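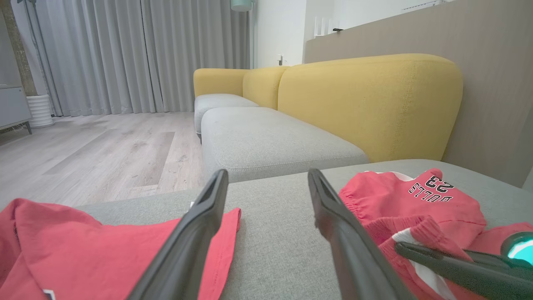

Treasa Tierney wrote:
Cold water, always. I have washed dark red things for many years and every time I trusted the "40 degrees is fine" people, I was sorry. The dye in cotton is the problem. Polyester keeps its color much better, so please look at the label first and then decide.

ulura_moth wrote:
Thank you Treasa. I should explain my question better, because I wrote it fast. I have a red cotton T-shirt and a red knit top with white stripes. The T-shirt I don't worry about. It is the white stripes I am afraid for. My last striped top became pink after 3 washes and I could not bring it back. So my question is, can I wash the two together, or must the striped one always go alone?

pritside_pat wrote:
Together is fine if both are old. If one of them is new, no. Do the wet cloth test: take a white cloth, make it wet, press it on the inside seam for a minute. If the cloth gets pink, wash that piece separately until it stops.

Tahiri wrote:
I don't agree with Pat. The cloth test tells you only what happens in one minute of pressing. A wash cycle is an hour, with soap and movement. I had a red scarf which passed the test very nicely and then colored a whole load, including a bed sheet of my mother-in-law. She still has it. It is a pink sheet now.

pritside_pat wrote:
What temperature was it?

Tahiri wrote:
60. I know, I know. But the test was clean!

pritside_pat wrote:
Then it is the 60 and not the test.

Treasa Tierney wrote:
You are both a little right. The test is good for finding the very bad ones. It does not promise anything about hot water. For ulura_moth I would say: striped top inside out, cold, short program, and take it out immediately when the machine stops. Many people forget this last part. The color often moves when wet things lie on top of each other in the drum – I have seen it happen overnight with a program that was completely cold.

ulura_moth wrote:
This is maybe what I did wrong! I start the machine before work and empty it in the evening. And what about vinegar? My neighbor puts 100 ml in every wash and says it fixes the dye.

Trenomeo wrote:
Vinegar does not fix the dye in a finished cotton garment. It is repeated everywhere, also salt. It makes towels softer, maybe, and some machine makers don't want it near the rubber parts. I use the color catcher sheets. A box of 24 lasts me until March.

Tahiri wrote:
The sheets are expensive for what they are. An old white sock does the same work.

Trenomeo wrote:
A sock is not treated to hold dye. It will take some, yes, but so will the white stripes, equally. I tried both with the same pair of jeans and the sheet was much darker.

pritside_pat wrote:
Jeans are indigo, it is a different story than red. But I also use the sheets, for new things only. After 6 washes I stop.

Treasa Tierney wrote:
One more thing about drying. Don't leave the striped one folded or in a pile while it is damp. Put it flat on a towel, with another thin white towel inside, between front and back. And not in direct sun, red gets tired from the sun very quickly.

ulura_moth wrote:
Okay, I will wash the striped one alone on Saturday, cold and inside out, with one sheet because I already have a few. The T-shirt can go with the dark things. I will write here how the stripes are.

Tahiri wrote:
Put a sock in too. Then we can compare.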